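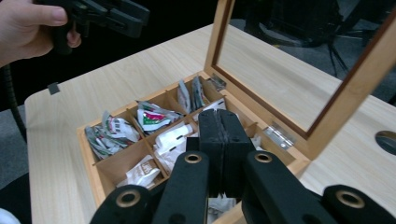

Tea sorting was the second task our club took on, after stacking cups, and it is the one I want to spend most of this talk on. I'm Mehrangiz Shirazi and I help run the robotics club at Testow. The club members do the demonstrations themselves, with grippers they hold in the hand, and later we train a small arm on what they recorded. The tea box is a good test piece because it packs a lot of difficulty into a small space. The compartments have thin wooden walls, the packets are foil in some places and paper in others, and the lid has a glass panel that throws reflections about. The two jaws have to come down between the packets and close on one without bending its neighbours.

(Pause here. Ask who has used a gripper before. If most have, skip the next part and go to the rules.)

How the club runs

We meet after lessons and finish at 6.30. Members work in pairs. One does the task and the other keeps the log, then they swap. The log is a paper sheet with the attempt number, what was picked, where it was put and a tick or a cross. We tried doing it on a laptop and people forgot to fill it in.

New members get one session of practice with nothing recorded. The first thing they find out is that they can't feel the packet. They squeeze too hard, or they close the jaws a little above it and lift nothing. By the end of the session most of them can pick a paper packet cleanly. Foil takes longer.

The task and its rules

We wrote the rules down in July because every pair was doing something slightly different.

Lid open before you start. Opening it is a separate task and we have not recorded it yet.
Pick one packet at a time.
Move it to an empty compartment and let go. No dropping from a height.
If two come up together, put both back and mark a cross.
If a packet falls outside the box, stop the attempt.
Do not help with your free hand. Use the other gripper or leave it.

The last rule caused the most arguing. People steady the box without thinking about it, and then the recording has fingers in it doing part of the job. An arm on its own can't do that.

Numbers

(Go slowly, people write these down.)

Our target for the term was 200 good attempts. We passed that early, so we carried on and ended with 580 that we were happy to train on. The members wanted to go for 4000, a figure they had got from a team they met at the Istance open day. I said no. We would have spent the whole year on tea bags, and the logs were already getting sloppy towards the end of each session.

We threw out the attempts with crosses to begin with. Later we went back and kept the ones where the packet was missed and then picked on a second go. Those helped. Before that, the arm would miss, close on air and carry on to the next compartment as though it had something.

What went wrong

Full compartments. When packets stand tightly together there is no gap for the jaws. The members learned to go in at a corner and tip one forward first. Each pair found its own way of doing this and the recordings show it. The arm picked up a mixture of them all and for a while it just hovered. We asked everyone to agree on one method, which they did after a long discussion, and re-recorded that part.

Crumpled foil. A creased packet gives you an edge to hold but it also turns as it comes up. We don't have a proper answer. Going slower helps.

Light. Glass and foil both catch it. We draw the blinds on the window side now and leave the ceiling lights on.

Cables. Someone will lean on one. Run it off the side of the table and keep your feet away from it.

(If short of time, drop Light and Cables.)

The competition at Luik

We took the arm to the junior day at Luik. Teams there choose their own household task and get two runs in front of the judges. On the first run it moved three packets and then knocked the box sideways. The second run was better – five packets moved, none dropped. We came in the middle of the table. The judges' sheet said the log keeping was good and the box should have been fixed down. Fair comment. We use a rubber mat under it now.

The winning team was from Fandby. They sorted cutlery, and they had filmed every one of their failures and could tell you what had caused each one. I have asked our members to do the same this year.

If you want to start something like this

Choose an object you already have. Ours came out of the staff kitchen and the packets cost very little to replace. Expect them to wear out, as paper ones go soft after a lot of handling and then behave differently from fresh ones. We change the whole set every few sessions and write that in the log too.

Give one person charge of the log sheets for the term. Check them the same evening. I left ours for three weeks once and could not match a third of them to the recordings.

Keep the groups small. With more than three people at a table, somebody is only watching.

(Questions. Likely ones: cost of the grippers, age of members, whether the recordings can be shared. On sharing – yes for schools, ask me afterwards and leave an email address. Spare log sheets are in the blue folder.)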